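Folding and storing fine knits on a bed

Applies to: jumpers, cardigans and knitted tops in wool, cotton or mixed yarn
Equipment: a made bed, a lint roller or clothes brush, a shelf or drawer
Time: 11 minutes for a small pile, once the order of folds is familiar

Knitwear should be stored folded. A hanger puts the full weight of the garment on two points at the shoulder, and a fine knit will stretch there long before it wears out anywhere else. The method below gives a flat packet with no hard crease across the chest, and it works for any knit with sleeves.

Preparing the surface

A bed is better than a table for this job. It is wide enough for both sleeves to lie at full length, and the bedspread grips the yarn slightly, so the lower layer stays put while the upper one is moved. Pull the bedspread tight first. A ruck underneath will print through a thin knit and throw the fold off line.

If the bedspread is striped, use a stripe as a straight edge. Lay the hem of the garment along it and the sides will follow. On a plain cover, a tape measure does the same work.

Check the label and the garment before starting. Knits must be fully dry. Moisture at the cuffs or ribbing is easy to miss, and a folded garment will hold it for days.

Removing lint

Dark knits show every pale fibre, and a fuzzy surface holds on to them. Work under a good light.

1. Lay the garment face down and smooth it with the flat of the hand from the centre outwards.
2. Roll or brush in one direction only, from the neck to the hem.
3. Turn it over and repeat.
4. Pick off single specks with the fingertips. Do not rub them in.

Hekero rollers have a wide sheet that suits backs and fronts. For cuffs and collars the narrow Fendorel brush is easier to control, though the bristles need cleaning after each dark garment. A roller sheet that has lost its tack only moves the lint about – tear it off.

Folding

1. Lay the garment face down, arms out, hem towards you.
2. Fold the left side in to the middle of the back, from the shoulder straight down to the hem.
3. Turn the left sleeve down so that it lies along the folded side. It should not cross the centre line.
4. Repeat steps 2 and 3 on the right.
5. Bring the hem up by a third of the length.
6. Fold again to meet the neck.
7. Turn the packet over, support it underneath with a flat hand and set it down.

Cardigans are buttoned first, with the top button left open. Roll necks are folded down over the front at step 7.

Correcting a bad fold

An uneven bundle usually has one of 2 causes. Either a sleeve has slipped between the layers and formed a diagonal ridge, or the lower third was folded before the sides were straight and now projects at the front. Neither can be fixed by patting the top. Open the garment out to step 1 and start again.

To open it, pinch one layer near an edge and lift, keeping the pinch shallow. Taking hold of several layers at once drags the whole bundle along the bed and pulls the stitches out of shape. Thin pieces can be drawn flat from a single held point; thick ones need support from below.

Black knit and black cloth on the bedspread:
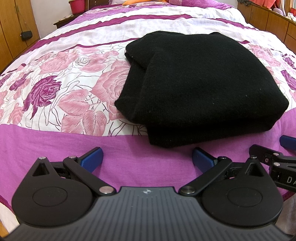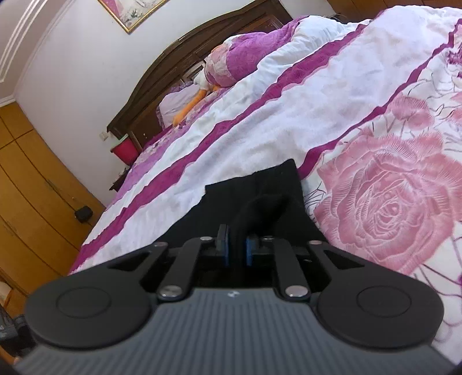
Storing

Stack heavy garments at the bottom and fine ones on top. Four or five to a pile is the limit for a shelf, fewer if the yarn is brushed or loosely spun. In a drawer, packets can stand on edge provided they are not packed tight – the hand should pass between any two of them.

A Kutach shelf box holds one pile of adult jumpers with room at the top for air. The deeper Halász box takes more, but the lower garments come out flattened and need a day in the open before wearing.

Refold the pile in October, when the heavier knits come back into use, and put each garment back with the folds in a slightly different place. Creases left in the same line all year are difficult to steam out, particularly in cotton.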